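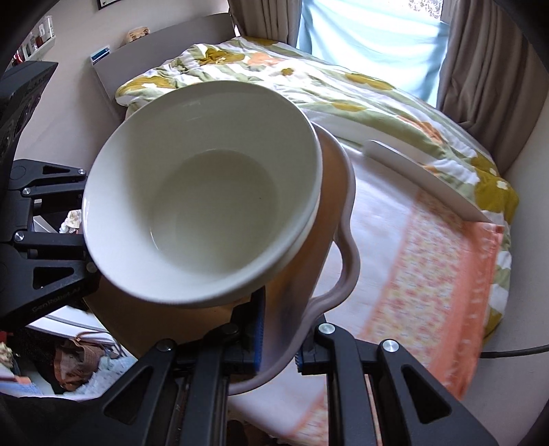

White bowl with a little milky liquid in the bottom, tray underneath, gripper right there with it. Bedroom site, Himine set.

1/ Posting the main result from our dish handling work, since a few people asked after the talk. Short thread, numbers included.

2/ The question was narrow. If you train a policy on demonstrations recorded with hand-held grippers in real homes, does it matter whether the dishes have something in them? Most of our older demos used empty dishes. Much easier to reset.

3/ The full Himine set is 1889 demonstrations from 16 homes. Every home used its own dishes, furniture and lighting. We asked people to leave the room the way it was, bedding and all.

4/ We trained 2 policies with the same architecture and the same number of demos. One saw only empty dishes. The other saw a mix, with 35 percent of the demos using bowls that held some liquid. We call the mixed one Kozan.

5/ On empty dishes the two are close enough that I wouldn't claim a difference. On bowls with liquid, Kozan spills less often and moves slower near the rim. We never labeled speed. It picked that up from how people move when they don't want to spill.

6/ Plates were the harder case. A bowl gives you a tall wall to pinch. A plate gives you a low rim, and one finger has to end up on the inner side of it without pushing the whole thing across the cloth.
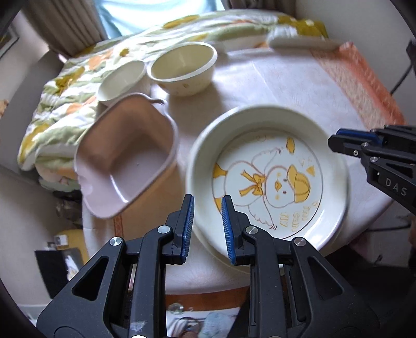
Does the method need two grippers?

Single-gripper demos are enough for bowls and small containers, and that is how we trained the first version. For plates we now record with both hands, mostly so the second one can steady the far side.

7/ Most common failure by far: the approach angle. The policy comes in too flat, the lower pad catches the tablecloth, and the cloth bunches up before the plate lifts. Bare tables don't show this at all, so our lab tests on the Ostberg bench missed it for months.

8/ What helped was boring. We added more demos on cloth and dropped the ones where the fingers left the wrist camera's view during the grasp. Changing the loss function did nothing we could measure.

9/ What we haven't tested: hot liquids, stacked dishes, anything with a handle on only one side. Clear glass is still bad and I don't have a fix – depth is part of it but I don't think it's all of it.

10/ The training code is in the Ondex repo under the dishes branch. Data goes up in August once the homes have signed off on their recordings. If you run it on a different arm, please send me the failures too.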